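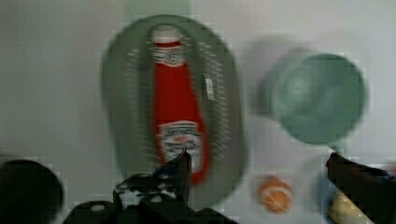 Scoring was the weakest part of the Drudodix module, and we start with it because the rest of the results depend on it. The students were asked to write down, before touching the arm, what would count as success for the instruction "put the bottle in the colander". Both groups wrote some version of "the bottle ends up inside the colander". That sounds safe enough. Yet a bottle lying lengthwise in the colander with its cap towards one end, as in Figure 1, passes that test whether it was set down with care, dropped from a height or rolled in after a nudge. The wrist view is also badly smeared by motion, and a marker who sees only such a still has to take a good deal on trust. The Orov group gave full marks for any attempt that ended this way. The Bodin group wanted the fingers to open and clear the bottle first, and lost marks against Orov for being stricter. We don't think either group was wrong. We do think the two success rates shouldn't have been printed side by side in the module report, where readers took them as a contest between two methods.

The module itself was short. Students worked in two groups on a shared arm and a shared set of kitchen objects and toy food, and each group trained a policy from demonstrations it had recorded by hand. Between them they collected over 400 demonstrations. The project guide, written before any of us had taught the module, had asked for 1000. Several students blamed the shortfall for the poor results, and the claim was repeated in nearly every final report. None of the reports tested it. The obvious check would have been to train on half of the data and see how far the score dropped, and this needed no further time on the arm. We suggested it twice. It may well be that more demonstrations would have helped, but on the evidence handed in we can't say so, and neither could the students.

We are also unsure what the demonstrations had in them. Orov kept a log of start positions in which the bottle was moved by a hand's width or so from one recording to the next. Bodin kept no log. When we played back a sample of Bodin's recordings, the bottle was mostly in the same place, and the operator had fallen into the habit of approaching it from the same side. A policy trained on such data can do well on the day by repeating one movement, and a visitor watching it would see nothing amiss.

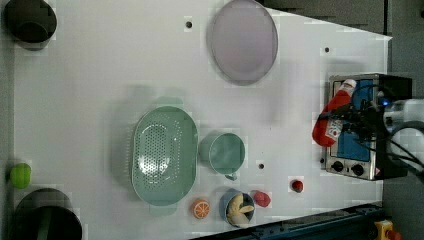
To get round this we set a second test in the last session, with a layout that the groups had not been shown. The bottle was moved off the tabletop, and the other objects were spread more widely than in most of the recordings. Each group was given the same starting arrangement and the same time limit. An attempt was ended by hand if the arm pressed on the table or on anything fixed to it, and the student at the emergency stop had the final word on this.

The change of height mattered more than we had expected. With the bottle on its side on top of the toaster oven (Figure 2), the arm had to come in well above the level at which nearly all the demonstrations had been given. Both policies tended to go to the region where the bottle usually stood and then make small searching movements over bare table. Students described this as the robot "looking for" the bottle. We asked them to strike the phrase from their reports. The policy had been trained to reach a place, and the movements are what one would expect from a network given a view unlike any it had seen. It is a small matter of wording, but it led one group to propose a fix for searching, when there was no search to fix.

Clutter was the other thing we had hoped to learn about, and here the test was poorly planned. We changed the position of the bottle and the arrangement of the other objects at the same time. When the scores fell there was no way to tell which change had done it. A student pointed this out during the session, when there were enough minutes left for a few more attempts but too few for a proper comparison. We went on with the original plan. In hindsight we should have thrown the remaining attempts away and run the simpler test — bottle in the old place, clutter in the new one — even at the price of a small sample.

In all, 47 attempts were scored. We give no percentages. The attempts were not shared evenly between the groups, a few were restarted after cable trouble, and the groups disagreed about whether a restarted attempt should count. The module report settled the matter by leaving the restarts out, which happens to favour the group with more of them. We have gone back to the recordings and can't find a rule, applied the same way to both groups, that gives a clear winner.

One more source of doubt is the judging of grasps from the wrist camera. Figure 3 has the bottle upright between the two fingers, with open space on either side. Shown this single view, some students marked it as a good approach and others as a failure to close. Nothing in it can decide between them. Neither the cap nor the base of the bottle is in view, so it can't even be said what the bottle is standing on. Orov had nonetheless used stills of this kind to label the stage each attempt had reached, and the labels then went into a table of "partial success". When a second student in the same group labelled the stills again without seeing the first set, the two disagreed often enough that the group dropped the table. We count this as the best piece of work in the module, although it earned no marks under the scheme as written. 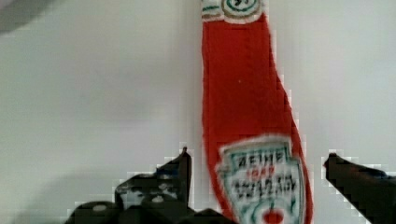

4.4 What the module can and can't claim

The report sent round at the end of term said that students "learned to build robots that understand kitchen tasks". We would put it more modestly. The students learned to record demonstrations, to start a training run and to stop an arm before it damaged something. Some of them learned that a score depends on who is scoring. Whether either policy had anything that deserves to be called understanding was never tested, and the second layout gives some reason to doubt it.

The comparison with the Sornum summer club, which used a scripted arm for a similar tidying task, is weaker still. The club's objects were always put back on marked spots, and its script would have been of no use in our second test. It doesn't follow that the learned policies were better. On the fixed layout the script was quicker and failed less often by the club's own tally, which was kept by its members and which we haven't been able to check.

For the next run, planned for September, we have changed three things. Success rules are agreed across groups and signed before any data is recorded. Start positions are drawn from a list, and the log is handed in with the demonstrations. Marks are given for repeating a label or a trial and reporting the disagreement. The target number of demonstrations has been taken out of the guide, and each group is asked to argue for its own. We don't know yet whether students will find this easier or only more tedious, and the arm time available to each group stays the same.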